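Tekgate Countertop Sealer Kit: A Summer With It on My Kitchen Island

August, by the Rarkeo Home staff

I bought the Tekgate stone sealer kit because the water test on my island had started to look bad. You know the one, where you leave a few drops on the stone and come back to see if there's a dark spot. There was a dark spot. There were several, and one was the exact shape of a lime wedge.

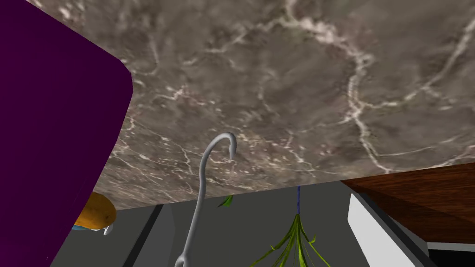
A reader commented under my first post on this that any stone sealer is a waste of money on a polished counter, and that a wet cloth and some common sense would do the same job for free. I get it! I thought so too for years, and if your stone is dense and shiny you may well be fine. Mine is honed marble and it drinks up everything, so I went ahead.

The kit was $36 at Tunstall, the hardware place near me, and for that you get a bottle of cleaner, a bottle of sealer, two cloths and a foam pad. The cloths are good. The foam pad is junk (it started crumbling on me halfway through the island) and I finished up with an old T-shirt, which worked better anyway.

Putting it on is easy enough. You clean, let the stone dry overnight, wipe on the sealer, wait 15 minutes and buff off what's left. Don't go answer the door and get chatting like I did, because the leftover stuff turns tacky and then you're rubbing at a hazy patch for half the evening. A little more sealer on the cloth loosened it up in the end. The booklet does mention this, on the back page, in tiny type.

The smell was milder than I expected. I had the windows open and it was gone by breakfast. The last sealer I used, from Plidance, hung around for days and made my toast taste weird, or at least I was convinced it did.

Now for how it holds up. Water beads nicely, oil wipes off, and I left a coffee ring for some 30 minutes by accident with no mark at all. Lemon juice is another story. Acid still etches marble, sealer or no sealer, and I have a new dull spot by the sink to prove it. The box says "protects against everyday spills" and I think that's a bit generous if your everyday spills include salad dressing.

One bottle did my island and the counter by the stove, with enough left for a small bathroom vanity. I'd buy it again, though I'd skip the pad and I wish they sold the sealer by itself. The cleaner is nice but I already have 5 bottles of stone cleaner under the sink.

Four stars from me, and I'll redo the water test after the holidays.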